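17/01/2021

Squad load sheet, weekend notes. Cletus Montoya trained with the group again this morning, second full session since the calf problem. He did the warm-up, the passing drill and the small-sided game, and sat out the shooting. Rated the session a 6 for effort when I asked him in the corridor. Calf squeeze test even left to right, no complaint on the single-leg raises. He got to 24 on the left and quit on his own, said he was bored.

Sprint numbers came off the Tradari vests fine except for Lindqvist, whose vest dropped out in the second half of the game. I left his row blank and did not fill it from Thursday. Please don't average over it.
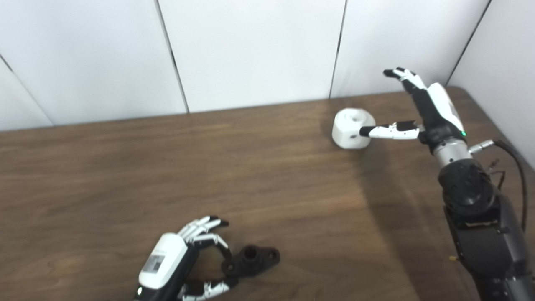 Total high-speed distance for Montoya was 124 meters, which is low, but the pitch was cut down and there was no room to open up. Target before he goes on the bench is 200 in one session with nothing to report the morning after. Physio wants two of those. The coach wants one. I wrote down two.

Changed the jump test order today — countermovement first, then the drop jump. The old order had people tired by the time they reached the one we use. Scores will look a bit better from here on and that is the order, so I put a line in the spreadsheet at this date.

Lakitz away is the first realistic game for him, probably 10 minutes at the end if we are ahead. Dernora at home in February is the one he talks about. Full 90 there is not on my plan at the moment.
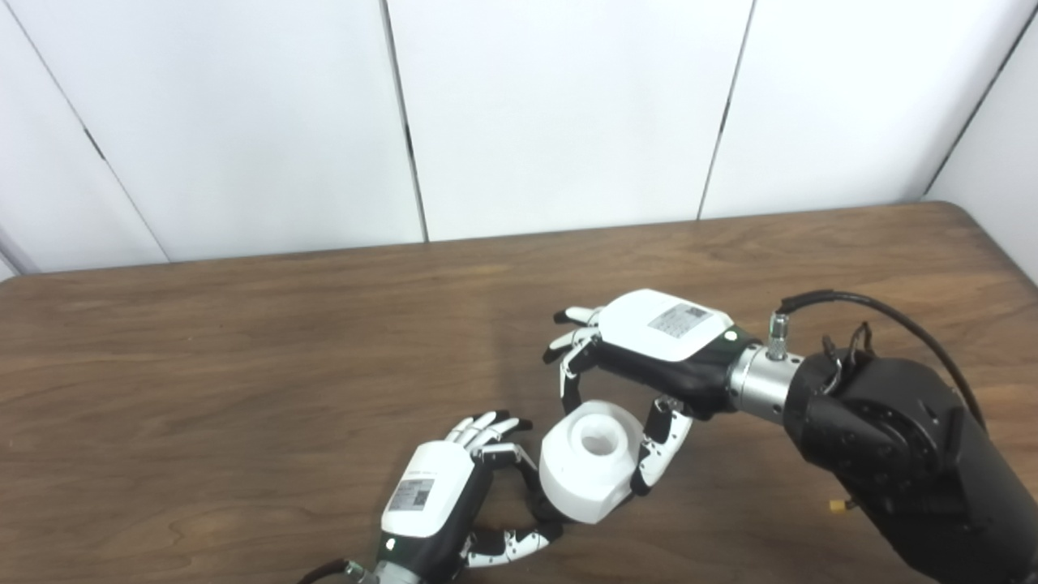 White cylindrical piece with the round hole in its top, between the two hands.

To do:
Charge all vests overnight, swap Lindqvist's for the spare.
Ask for the longer pitch on Tuesday.
Montoya: calf check before breakfast, write it down even if it's fine.
Sleep forms still missing from two players.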